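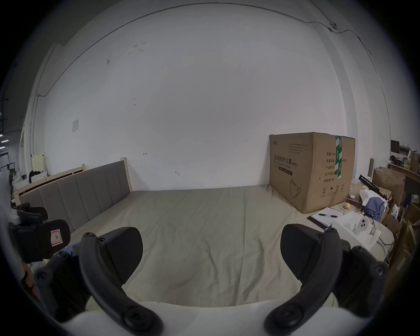 Kinga Erdős wrote in after the October round to ask why anyone should be paid to fold a towel on a bed, and whether we would be back in a year telling people they had been doing it wrong. It's a fair question. We are asking it ourselves, and we'd like people who are asking it too.

Call for participants: folding and clearing on beds
Prekitz household study, second round

Most advice on folding laundry assumes a clear, flat table at waist height. We don't believe many people fold that way. Our guess is that they fold on the bed, next to whatever got put down there earlier - a carton, a clipboard, a plastic bag, a tennis ball. The guides pretend none of it exists. We want to see what happens to a fold when the surface is soft and somebody's papers are sitting on one end of it.

What you would do
You come to our room at Urberg for one session. You get a wide bed with a plain sheet on it and a set of household items, cloths included. First you fold the cloths however you like. Then you clear the bed, also however you like. Then we ask you to fold again using a method printed on a card, and you tell us what you think of the card. The methods come from several sources, and I have doubts about most of them. Please don't be polite.

You will not be timed. The first round was timed and all we got was people rushing.
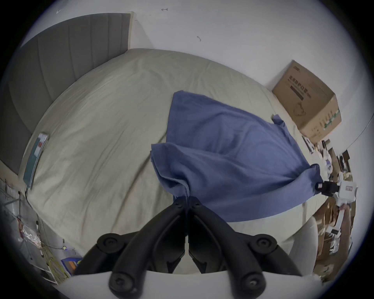 Despina Dumitrescu

My own view, so you know what you're walking into: picking a cloth up by its corners and shaking it out looks good in a demonstration and falls apart on a mattress. The sheet moves with you, the cloth drags, and the fold line ends up somewhere you didn't want it. I may be wrong. In round one, plenty of people pinched a fold in the middle and worked outward, which no card told them to do, and I couldn't say their piles were any worse.

Who we want
Adults who do their own laundry, or somebody else's. No experience needed beyond that. We'd be glad to hear from people who hate folding, and from people who stopped doing it and just keep clean clothes in a heap. If you have worked in a hotel or a laundry, apply anyway but say so on the form. You need to be able to stand and lean over a bed for most of the session. If that's a problem, tell us and we'll set up a chair and a lower surface.

Please don't apply if you sell a folding method, board or course. We had two of those last time.

Pay
$100 for the session, paid the same day whether or not you finish. We can't cover travel. The Dudás lot next door has parking.

What we're not offering
No certificate, no training, and no promise that you'll fold better afterward. Fimetti paid for the room and has no say in what we write up.

How to apply
Fill in the short form at the Urberg front desk or ask for it by mail. Put reference 553 on it. Forms are due February 9, 2025. We have 100 places and had more forms than that last time, so a late one will probably go on the waiting list. You'll hear from us either way.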